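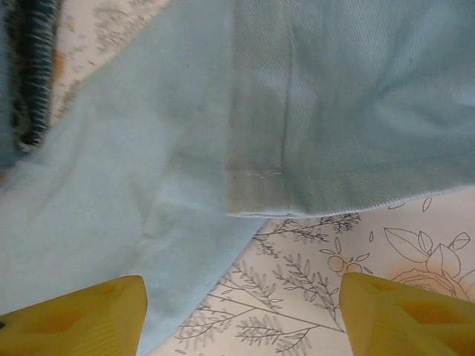
Sunday, shop diary

Got to the shop at 9 with the heater already on. Only the lathe was in use, so I had the whole back bench until lunch.

First job was the right arm. It had been dropping its wrist a little whenever the cable went tight, so I took the clips off the long link, gave the cable more slack and put them back on. The loop is higher now. I don't love how it looks but the wrist holds. Checked the front rail bolts while I was down there. Two were loose on the left side frame.

Then the pants. I have been calling this build Niltodska since the spring, and the whole point of Niltodska is that it folds pants. Towels it can do. The stack in the back left corner is as far as I have trusted it, and I still square that by hand before I start.

Settings for the morning: grip force 138, speed at 100 percent of the slow profile, one pair at a time, light blue ones.

Things I worked on, in order:

1. Pulling the pair out straight. Left gripper takes the near end, right gripper lifts the other end toward the basket, then both move apart. I changed the wait between the two grips because the left arm was starting early.
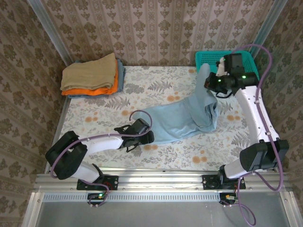

2. Laying the legs down. The right arm needs to let go lower than I had it. I brought the release point down twice and saved the second one. If it lets go too high the leg curls over and I have to start again.

3. Finding the waist. The button helps a lot. I added it as a landmark and the left arm now goes to that side first.
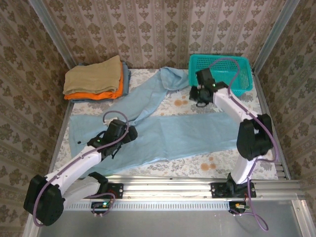

The second leg is still the hard one. When it wanders off toward the basket the right arm has to go back for it, and the reach there is poor with the elbow bent that far. I could move the right mount along the rail, but then I have to redo the calibration for both arms, and last time that took me a full evening. Leaving it for now.

Lunch at the bench. Ordered two spare wrist motors from Yazıcı in Prandville, and paid extra to have them sent to the shop and not to the house. Wrote the part numbers inside the lid of the red toolbox.

Afternoon was slower. I ran the flattening step over and over with small changes to where the grippers come down. The log counter was at 1,958 when I shut it off, which is every grip attempt since I wiped it in September. 767 of those are from pants, the rest are towels.

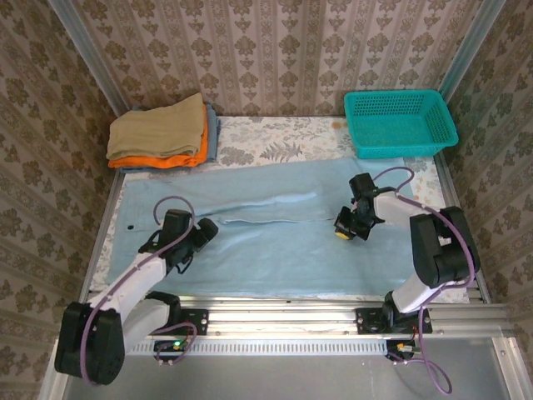

With the pair lying across the bench I want the first fold to go side to side, waist over to the cuffs, and the second one after that. I tried writing it the other way around last week and the arms wanted the same spot at the same time. Tonight I'll write the new order out on paper before I touch the code.

Swept up, powered down both arms, put the cover on. Roads back to Sitville were fine. Need to bring zip ties and the small hex keys next time.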